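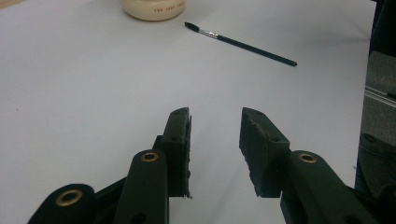
Figure 2. Work surface with brush and round container.

3.2 Removal of surface dust

Loose dust was removed from the sherds before weighing. Of the 2,521 fragments recovered at Vosau, 374 had a painted surface and were cleaned by dry brushing only. The remainder were rinsed in tap water and left on racks until Monday. Painted pieces were brushed in one direction, away from the break, and weighed twice. Where the two weights differed by more than one percent, a third was taken and the median kept. Flaking was recorded on 76 painted fragments, most of them rim pieces from the lower fill (Lehner and Prantl, in preparation). These were left out of the weight totals in Table 4.

Contact: Silvan Kaufmann | © The authors | Back to top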